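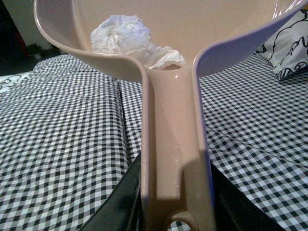 Beige dustpan, tissue in the scoop, near the handle.

12th May

Sweeping and clearing up. Going over the dustpans today before we order more for the store cupboard in September.

The beige one is the pan we keep coming back to. Long flat handle with ribs along it, raised walls on both sides, oval hole near the end for hanging. The rims on the scoop are high for a pan this shallow and a balled-up tissue sits down inside them. There are a few scuffs and pale scratches on the middle of the handle, which I'm noting so we can tell later what was old and what is new. No label on my list for this one, so it stays down as "beige".

Tissue is a nuisance load. It weighs nothing and it slides on smooth plastic if you tip the pan toward the front. Carried level it's fine. Dindo's way is to drop the handle end a little when walking to the bin so the stuff runs back toward the narrow part. I tried it both ways this morning with paper and with sawdust and I agree with him for paper. With sawdust I saw no difference.

Other pans tried:

Predby - metal, heavy, edge sits flat on concrete. Loud. Good for filings and offcuts, too much for the kitchen end.

Zekex - soft lip on the front. Picks up fine dust better than anything else we have, but the lip has started to curl at one corner and then the dust goes under it. Had it 2 months.

Trorkov - came as a set with a brush. Brush is good, pan is too small. Keep the brush.

Fine dust test was done the same way for all of them: 400 g of dry sawdust on the painted floor by bench 2, swept in from one side, then whatever was left behind picked up with a damp cloth. I didn't weigh the cloths. Should have. By eye the Zekex left the least, the beige pan next, and the Predby left a clear line where the edge had been. Pulling the pan back a few inches and sweeping again gets rid of most of the line.

Emptying: the beige pan lets go of sawdust with one knock on the side of the bin. Paper needs no knock. The Zekex holds dust behind the lip and has to be wiped.

Cleaning: warm water and a bit of dish soap, rinse, hang up by the hole. Don't use the solvent rags on the plastic pans, please. The last one went cloudy.

Hooks. The pegs on the wall by room 708 are too fat for the hole in the beige handle. I have put up a thinner hook next to the brooms. Dindo Manalastas has the rest of the bag if anybody wants more of them.

Vermeulen catalog is on the shelf with the page marked. They list a long-handled pan with a wider scoop, and I'd like to try one before we settle on a type - ask for a single, they do sell them that way.

To do: cut the curled corner off the Zekex lip and run the sawdust again, weighing the cloths this time. Find the brush that goes with the Predby.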